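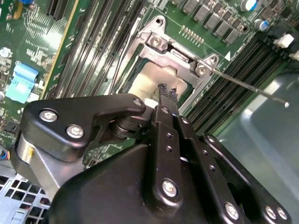
The Weren Open Day is a yearly public demonstration of robot repair work held each April at the Weren workshop in Furex. It began as a private visit for parts suppliers and was opened to the public in its second year. Admission is free. The most recent event drew nearly 2000 visitors over a single day.

Program

The day is divided into 4 sessions, the first starting at 10 a.m. Each session pairs a short talk with a live demonstration at the benches, and visitors may move between benches while the arms are running. The workshop has 7 benches, all in one hall. Groups from technical schools are admitted in the morning - the afternoon is kept for the general public.

Server bench

The best attended demonstration is the server bench, known as Hsueh after the street where the workshop first stood. It deals with the handling of processors on server and desktop boards, a task usually done by hand. The contacts in an open socket bend easily, and a chip has to be lowered flat and in the right direction. The arm works with a two-finger gripper that has soft pads on its fingertips.

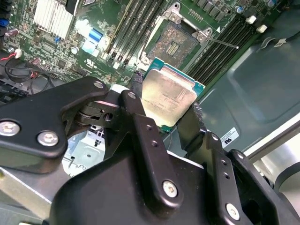

A processor held in the gripper near the open socket at the server bench.

Operators stop the arm between steps to take questions. Failed attempts are left in the demonstration, and the operator explains what went wrong before starting the step again.

Fisto

Fisto is the control program used at all of the benches. It was written at the workshop and is shown on a screen facing the visitors' side of the hall. Older versions could store only 600 steps per task, and long jobs had to be split in two. The limit was later removed.

See also

Bench automation
Furex technical fair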